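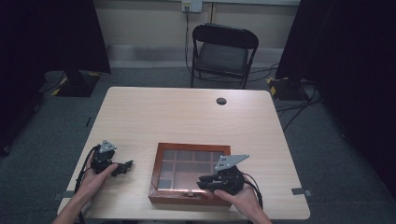

I bought the Nulomano rock tumbler in April, on the theory that a person who keeps coming home from the beach at Rikgate with wet pockets ought to have something to show for it. It has run for most of the time since, and I now feel qualified to review it, at least in the sense that I can no longer remember what the basement sounded like before.

For anyone who hasn't met one, a tumbler is a rubber barrel that lies on its side on two rollers and turns slowly for weeks. You put in rocks, water and grit. The grit gets finer at each of the 4 stages, and at the end you have rocks that look the way they did when they were wet, which is how you were fooled into picking them up in the first place.

## What you get

The base, one 3-pound barrel, a spare drive belt, a bag of rough stones to start on, small packets of grit for a single run, and a booklet. The booklet is cheerful. It has a drawing of a family gathered around the tumbler, gazing at it as if it were a campfire.

The starter rocks are better than I expected. There's some decent jasper in mine, a few lumps of quartz, and one thing that I believe to be driveway. Tumble the driveway with the rest if you like. Mine came apart in the first stage and took the shine off my enthusiasm along with it.

The barrel is the best part of the whole machine. It's thick, it's quiet for what it is, and the lid seals with a knurled nut that you can do up by hand. I have not had a leak that wasn't my own fault. Wipe the rim before you close it. One grain of grit on the lip is enough to give you a gray puddle by morning, and the puddle sets.

## The noise

The booklet says "whisper quiet." I'd like to know who's been whispering to these people. It's a low, wet, grinding sort of mutter, like somebody eating cereal in the next room and never getting to the end of the bowl. Through one closed door I can ignore it. Through an open one I find myself turning up the radio.

It does get better. The first stage is the worst, with all those corners still on the rocks, and by the time you reach polish it has settled down to a hum. Setting the base on a folded towel sounds like a good idea and isn't one: the motor takes its air from underneath and gets very warm. A slab of patio stone with a thin rubber mat on top did more for me than anything else.
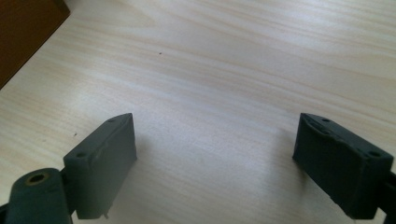 The timer is a different kind of irritation. It counts days, it goes up to 9, and it beeps when it's done, at whatever hour you happened to start it. I started my first batch at 11:40 p.m. in a burst of excitement. You will do this once.

## Results

My first full run took 29 days, with a week in each stage and an extra day at the end for a tumble in soapy water. The jasper came out wonderfully. It has that deep, slightly greasy-looking shine that makes people pick a stone up and put it against their cheek for some reason (I do it too). The quartz was fine but a little frosted along the edges, and that was me being stingy with the filler. You want plenty of ceramic pellets in there so the harder pieces don't knock into each other. The kit comes with none, and the booklet mentions them on the second-to-last page, after the warranty.

The beach stones were a mixed bunch. Most of what washes up at Rikgate is too soft, and soft stones tumbled alongside hard ones just get smaller and more bitter. Now I sort them first with a steel nail. If the nail leaves a scratch, the stone goes back in the garden, where it can be wet for free whenever it rains.

I also tried the Godumum grit, which costs less and comes in tubs you could feed a horse from. For the two coarse stages I can't tell it apart from the Nulomano packets. For the polish I can. The Godumum polish left everything with a sort of satin finish, pleasant enough if you were after satin. I'd buy the cheap stuff for the rough work and spend the money at the end.

## The belt

This is where it loses a star. The drive belt is a thin rubber loop, and mine snapped in the middle of the second run. The spare snapped before the third run was over. The replacement is part number 2669, and it's printed nowhere on the machine or in the booklet; I got it by writing to Nulomano, who answered promptly and then had none in stock. Grabowska, the hobby shop I bought the tumbler from, had a drawer of them. They're cheap. Buy a few with the machine and write the number on the underside of the base in marker.

What seems to kill them is overfilling. Two-thirds full is the limit, rocks and pellets together, and it always looks mean. You stand there with one more nice stone in your hand, thinking it can't possibly matter.
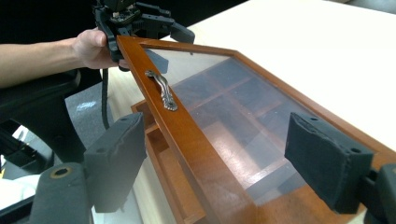

**Can you stop it partway through a stage and start again later?**

For an hour or so it does no harm, but if the barrel sits overnight the grit settles and packs down hard around the stones. Open it, rinse everything into a bucket, and start that stage again with fresh grit.

On the subject of the bucket: do not pour the slurry down the sink. It goes down looking like thin milk and turns into something like cement in the trap. I let mine settle in an old paint pail outside, tip off the clear water, and put the sludge in the trash once it dries. The booklet does say this, in bold, with an exclamation mark, and it's the one page I wish I'd read before the plumber did.

## Who it suits

I'd get it for a patient adult, or for a child who has a patient adult on the premises. A child on their own will check the barrel hourly for a day and then take up something else, and you'll be left in charge of a machine that needs attention for the rest of the month. People in apartments should think hard about where it would live. A closet with the door shut works for the noise but gets stuffy, and I wouldn't leave a warm motor in among the coats.

Four stars. Good barrel, good polish, silly timer, terrible belts. I've got another load of jasper going now, on its second stage, and I went back to Grabowska last week for pellets and came home with a bag of rough agate as well.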